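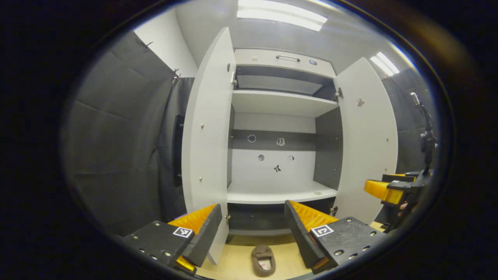
Cabinet open, one brown shoe in front, grippers spread.

Verent hand-held grippers, club kit: three months in

Our robotics club spent most of its spring money on the Verent kit, and I voted against it. The pitch is that students do a chore by hand with the grippers, the kit records it, and a trained arm copies them later. Our chore is putting shoes away in a cabinet.

The good part first. The ribbed orange-yellow fingers are excellent. They bend around a shoe without squashing it, and freshmen get the hang of them in one meeting. The black-and-white markers are easy to keep clean.

Now the rest. The manual says 2000 recordings for a "simple household task." We had 617 by April, and my wrists know it. Lyle Van Dusen thinks the stickers all over our cabinet will help the software keep its bearings. Maybe. I have yet to see a test that shows it, and the Ketilsson guide we were using says nothing on the subject.

Opening the doors is the worst of it. Those little metal knobs are a poor match for long black pads, and Desmond Ostrowski now starts half his runs with the doors already open. Fine, but then we aren't teaching it to open doors.

Support answered on a Tuesday, eight days after I wrote, with a link to the manual I was asking about.

3 out of 5. Good fingers, big promises. If your club can borrow a set before paying, do that.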